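Marek Jelínek
Search posts, people, tags

1/ March notes from the Pevthorpe road work. I drive the rover by remote control, it logs my steering, and the model learns from that.

2/ Stone wall on the right in both of these, bushes on the left.

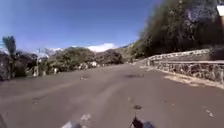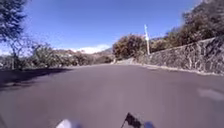 STEERING NOTES

3/ The road bends one way and then the other, so I take it slow and keep my thumb light. Jerky input gets learned too.

4/ Log stands at 3,284 clips. I want 4,000 before we train again.

Comments

Stella Sang: Do you keep the bad runs?

Marek Jelínek: Yes, tagged. I cut 400 last month.

Mareike Diekmann: Shade on the left in the second one. Did that throw ours off at Trodau too?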